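Community > Clothing and Fabric > Mending and Alterations > Black cotton turning brown after washing

**Black cotton turning brown after washing, should I dye or give up?**

fondholm_kitchen
Thu 23 November

Hello everybody. I moved to Fondholm in the spring, and since then my black clothes lose their color very quickly. First I thought it was the sun on the balcony, but the T-shirts that I dry inside are also becoming brown. It is not gray, it is a rusty kind of brown, mostly on the shoulders and on the seams.

I wash at 40 degrees with the normal powder from Voltard, the one in the green box. The washing machine came with the apartment and it is old. The spin goes only up to 1000, but I don't think this matters.

My questions:
Is it the water, the powder or the cheap dye in the clothes?
Can I dye everything black again in one pot?

I have three T-shirts, one cardigan and several pants in this condition. I would like to save them because I really dislike shopping for clothes.

tumbledry
Member, 3835 posts

It is the powder. Ordinary powder for whites and mixed laundry often has bleach in it, and it takes the blue part out of a black dye first. What remains looks brown. Change to a liquid for dark colors and wash at 30, inside out. The old damage stays, but it will not become worse so fast.

Yes, you can dye again, but look at the labels before you buy anything. Dye for cotton does nothing for polyester.

oma_threads

I don't agree that it is only the powder. We had the same problem in Flerkeck, where the water has a lot of iron. My towels were getting orange spots and I never used bleach in my life. Ask your neighbors if they see it also. If the white sheets are becoming yellow too, then I would suspect the water.

tumbledry

Iron gives spots and a yellow tone on light things. It does not explain brown shoulders on a black T-shirt. She wrote that it is the black clothes.

oma_threads

She wrote that it is "rusty", this is why I mention it. And the shoulders can be from deodorant, or from a bag strap. It can be more than one reason, no?

fondholm_kitchen

Thank you both. My sheets look normal to me, so maybe it is not iron. I read the box again with a magnifying glass and yes, there is "oxygen-based bleaching agent" in the powder. So tumbledry wins a half point.

About the labels: the T-shirts and the cardigan are 100% cotton. With the pants I have a problem, I cut all the labels out because they scratch me. How can I know the fabric?

quietneedle

Take a few threads from the inside of a seam and burn them over the sink, holding them with tweezers. Cotton smells like burned paper and leaves soft ash. Polyester melts and makes a hard little ball. Please do it with the window open. A mix does a little of both, so it is not a perfect test.

Can you also post one of the pants? With leggings and sports clothes the answer is nearly always "don't dye".

fondholm_kitchen

These are the ones I wear the most at home.

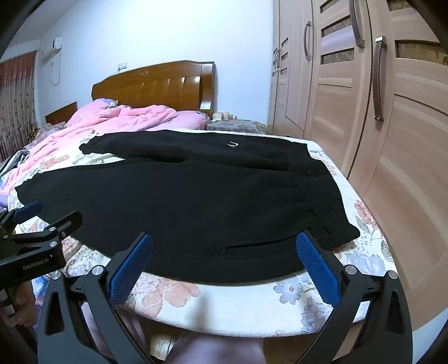

Black pants with the wide elastic waist, on my bed

I did the burning test with a thread from the inside. It made a small black ball and it smelled bad, like plastic.

quietneedle

Then I would leave them as they are. The ball means there is a lot of synthetic in them. You would need a special dye for polyester and a real simmer on the stove for a long time, and elastic does not like this at all. The waist can come out loose, and then you have nice black pants that fall down. Also the stitching of a logo is often another fiber, so you cannot know what color it will have after.

palacios_dyer

I want to disagree a little. I dyed synthetic pants in the pot two times and the elastic survived. It is a risk, but if the pants are too ugly to wear, what do you lose? I buy from Palacios, they have a black for synthetics and it comes with good instructions. Only don't use the pot for food after.

quietneedle

You lose the price of the dye and a pot. But okay, it is her decision.

tumbledry

For the cotton things: weigh them dry first. One package is normally for a certain weight, and people always put too much in. Then you get dark gray and you are disappointed. Put plenty of salt, if the instructions ask for it, and move the clothes all the time in the first part.

fondholm_kitchen

I have decided to do the T-shirts and the cardigan this weekend – the pants can wait. I also bought the liquid for dark colors. Does the thread in the seams take the dye?

oma_threads

Usually not, it is polyester thread in most shops' clothes. If it is black now it will stay black. And try one glass of your tap water with the dye first, I still believe in my iron :)

Contact us | Forum rules | Copyright Mending and Alterations Community | Back to top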